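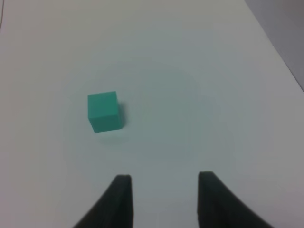

3. Planning and budgeting for a small bench cell

The costs of a manipulation bench are usually written up as the price of the arm. In our planning for the Taltstead laboratory, the arm was the easiest line to fix and the one that moved least. The items that caused trouble were smaller: fingers, cables, table surfaces and the objects to be handled. A plain teal cube on a white tabletop costs next to nothing, and a pair of black fingers is cheap beside the arm that carries them, yet both have to be bought again through the life of a project. We therefore split the budget into items bought once and items bought repeatedly, and asked for the second group to be funded separately.

3.1 Table and objects

The first draft of the plan, prepared by Gwendolyn Gallagher and Joar Berge, allowed for a set of printed parts from Ljungberg. These were dropped at the first review. Foam cubes do the same work for the tasks in this study, which are limited to picking, placing and arranging, and they can be replaced without waiting for a supplier. The working area is a rectangle drawn straight on the table. We had priced a machined base plate with fixed stops, but it came to more than the table itself and would have tied the bench to one layout. 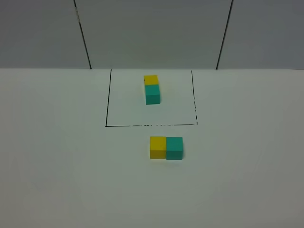
Figure 1. Foam cubes in two colours, with one pair inside the drawn working area and one pair in front of it.

Drawn lines have a cost too. Parts of the outline in Figure 1 are broken, and the plan should include time for redrawing. We put this under upkeep, together with cleaning the table and checking the camera positions. Sølve Strand kept the log for these tasks and found that they took 16 hours over the period of the study. None of those hours had been in the first draft.

3.2 Cables, brackets and spares
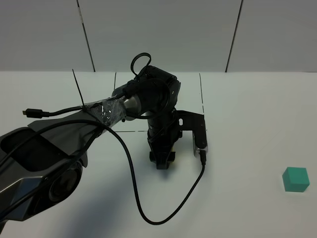
Reading time for this subsection: 3 minutes

Cabling was the item we had underestimated most. A bench arm with a gripper and added brackets needs longer leads than those supplied in the box, and each lead has to be held along the links in a way that leaves the joints free. Clear tape and zip ties are enough for a trial set-up, and we would not advise spending more before the layout is settled. For a bench meant to run for several years, a proper cable guide should be priced from the start. The quote we had from Naltico for guides and spare connectors was 3025 euros for the full set — more than we had set aside for all small parts together.

Loose cable also takes up table space. Where a lead runs in a loop across the surface, the area left free for objects is smaller than the table size suggests, and a buyer choosing a table from a catalogue should allow for this. Elias Yammine suggested adding a hand's width on every side of the drawn area, and we have used that in all later plans.

Delivery times matter as much as prices. Almost 90 per cent of our small parts could be had within the week, but the remaining few, mostly brackets, came from the workshop in Nastitz and had to be ordered before the March cut-off. Oda Sandberg now places these orders together with the arm, so that the bench can be put to use when the arm is delivered. Spare fingers are ordered in the same round and charged to the recurring budget.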